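The second reading of the market access schedule between Drenonon and Grornport was completed on Tuesday, and I have been asked by several readers to set out what the text does and does not commit the parties to. I followed the session from the public gallery and have since read the schedule in full.

## The tariff lines

The schedule covers 2209 tariff lines. Most of them fall to zero on the first day of application. The remainder, which include garments, footwear and processed fish, are reduced in equal annual steps over 12 years. A safeguard clause permits either party to suspend a reduction where imports under a single line rise by more than 40 per cent within one year.

Silvana Aguiar, speaking for the Drenonon delegation, described the safeguard as a measure of last resort. Ashok Kushwaha replied on behalf of Grornport that his side had accepted the figure with reluctance and would seek a review after the third year. No date for that review appears in the text. In my view it should.

## Rules of origin

The more difficult chapter concerns origin. Under the present draft, a finished article qualifies for the lower rate only if the principal material was produced within one of the two territories. Cutting and sewing alone do not suffice. Jussara Tavares has argued in her written submission that this requirement will exclude most small manufacturers in the Figueiredo district, who buy their fabric from elsewhere and have done so for many years.

I find her argument persuasive. The certificate of origin must be renewed for each consignment, and the exemption for low-value consignments stops at 1000 in the currency of the importing party. A workshop sending modest orders every fortnight would exceed that limit without difficulty and would then carry the same paperwork as Heltbridge, whose export office is staffed for the purpose.

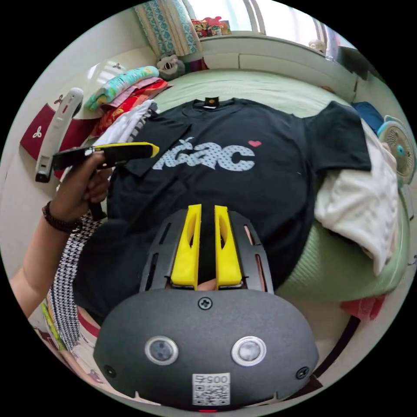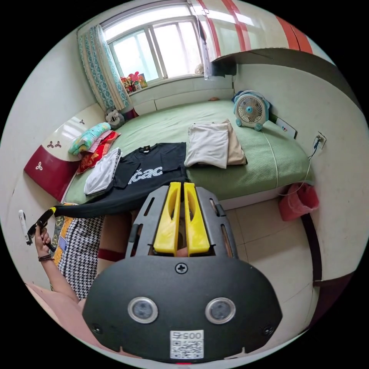 Seo-ah Baek raised the question of how the origin rule would be applied at the border, and the answer given was incomplete. The draft classifies garments by fabric and by method of construction, and an officer is expected to confirm both from the goods and the accompanying papers. A plain case such as a black T-shirt shows where the trouble lies: its type is plain at a glance, while the origin of its cloth can be established only from documents held by the mill. The draft is silent on how long those documents must be kept. Iolanda Medeiros proposed a common retention period at the close of the session, and the chair agreed to circulate wording before the third reading.

Written comments on the origin chapter may be submitted until the end of April. I intend to send mine on the consignment limit and on the retention period, and I shall publish them on this page once receipt has been acknowledged.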